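## 4. Fitting and caring for the white top

Applies to the Gunden table with the large white top. Fit the legs first (section 3).
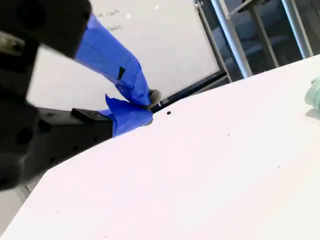

Bevan Costigan writes that he levelled his table before the top went on, then had to do it all again once the weight was in place, and asks that the manual put the steps in the right order. They are now given in that order below.

### 4.1 Placing the top

You will need two people, a spirit level, the hex key from the Halvorsen fittings bag and a soft blanket.

1. Spread the blanket on the floor and lay the top on it, white side down.
2. Check that all 14 fixing holes on the underside are clear of packing material.
3. Set the leg frame upside down on the top. The gap from the frame to the long edge should be 90 mm on both sides.
4. Start every screw by hand. Do not tighten any of them yet.
5. Tighten the corner screws, then the rest, working outwards from the middle.
6. With one person at each end, turn the table on to its long side and then on to its feet.

**Caution:** Do not drag the table by its top. Lift it by the frame.

**Note:** If a screw will not start, back off the ones next to it by a full turn and try again. Spare screws are listed as part 517.

### 4.2 Levelling

1. Move the table to where it will stay.
2. Place the spirit level along the length of the top, then across it.
3. Turn the foot at the lowest corner until the bubble is centred. Check the other direction again.
4. Press down on each corner in turn. If the table rocks, lower the foot that lifts.
5. Lock each foot with its nut.

On carpet, check the level again after a few weeks.

### 4.3 Cleaning

1. Brush or vacuum off grit before wiping.
2. Wipe with a damp cloth and a little washing-up liquid.
3. Go over it with clean water and dry with a second cloth.

For glue or tape residue, use Flarnard cleaner on a cloth – never poured straight on to the top – and rinse within a minute or so. Try it on the underside first.

**Caution:** No scouring pads, bleach or nail varnish remover. These dull the white and the damage cannot be polished out.

Dark scuffs can usually be lifted with a plain white eraser. Deeper scratches can be filled with the Lalo touch-up pen, shade 191. Shake the pen, fill the scratch in thin layers and leave it overnight before using that part of the table.

Felt pads for lamps and other heavy items are covered in section 5.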